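**Vurnar motion software: progress report, 2019-09-15**

The planner now runs on the Pletar controller, and 400 grasp trials have been logged since February. Wrist sensor data is read at each planning step. Recovery after a missed grasp is not yet reliable and remains the main item of work.
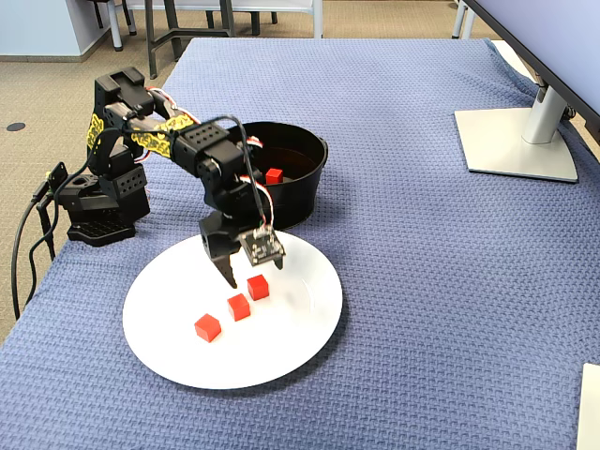
Replanning time has fallen to 36 milliseconds. The Manzano log viewer has been delivered to the Zarkodlow office, with 21 defects still open. We request no change to the approved budget.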